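Skip to content

We use cookies to remember your settings and to count visits. By continuing to read you accept this. Accept all | Manage choices

4. Construction and first use in the shared workshop

4.1 Fingers

The arm was assembled by two of the authors (Shim and Dow) in the Lindsay workshop in Ilstead, on a table which is shared with other members. We did not have a closed laboratory room, and for this reason all decisions on the hardware were taken with the idea that the arm must be removed from the table in the evening and put back the next time. The control software is Zirna, which we used without change except for the limit of the closing speed.

The first pair of fingers was solid. It held boxes and bottles well, but it was heavy at the tip, and small vibrations were visible in the motor current after each stop. In the second pair we opened a long triangular window in each finger. The mass of one finger decreased to 68 grams. Forsyth had proposed a softer finger that bends around the object, in the manner of Prantl's earlier gripper, but for thin parts we prefer that the tips meet in a known place.

4.2 Thin and transparent parts

Most of our difficulty came from clear plastic. The depth sensor on the column returned almost no points on such parts, so the approach was guided only by the small wrist camera. We collected 1273 grasps in total, of which 300 were made on clear parts. The remaining grasps used opaque parts of similar width and serve as comparison.

The light in the workshop is not constant. In August the sun reaches the table during the morning, and a clear part can then become very bright on one side. We decided to keep these grasps in the data. An automatic exposure was tested on one Wednesday and was rejected, as it made the fingers too dark to find their inner edges. Figure 6 gives the view with the fixed exposure. 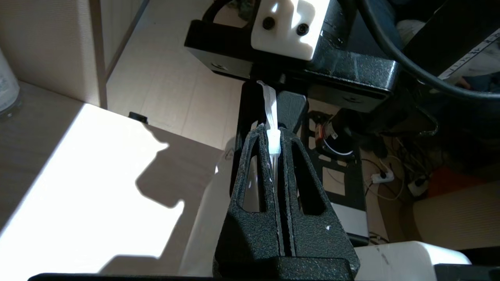 Page last modified: August, 16:40, by A. Innes

Figure 6. Wrist camera view with a thin clear plastic part between the fingertips. The part is held upright and appears bright white where it catches the light. Direct sun falls on the table at the left.

The two fingers stay in the lower center of the view, and their dark color gives a stable reference against the light table. The segmentation uses this fact: first the inner edges of the fingers are found, then the bright region between the tips is searched. Small white scuffs on the fingers can be confused with a reflection when they are close to the inner edge. A minimum length for the bright region removed most of these false detections, and we did not need to repaint the fingers.

For the comparison in Section 5 we use 744 grasps, after removing those in which the arm was stopped by hand. The same selection was applied to the data from the Grosthorpe build, where the table is placed away from the windows.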